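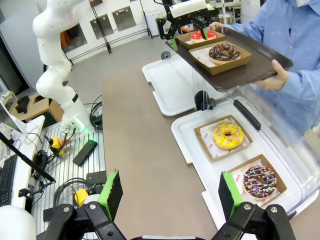

How far ahead can you set out glazed donuts for a party? Two or three hours is about my limit, and only if they're under a cover, since the glaze goes tacky and the sprinkles start to bleed into it after that.

I came to this the slow way. For my sister's shower last November I picked up 30 donuts from Guslow the evening before (so proud of myself for being early!) and by lunchtime the next day they looked as tired as I did. Now I collect them the same morning and leave most of them in the kitchen, and I bring out a few at a time on a serving tray.

I do love them one to a little cardboard box, with paper underneath. A yellow glaze with rainbow sprinkles next to a chocolate one is cheerful enough that I skip flowers altogether - and people can carry their box off to the couch without hunting for a plate. White trays suit the bright colors best, I think, and a clear cover keeps sleeves out of the frosting. Mine came from Morikawa and it needs hand washing, which I grumble about every single time.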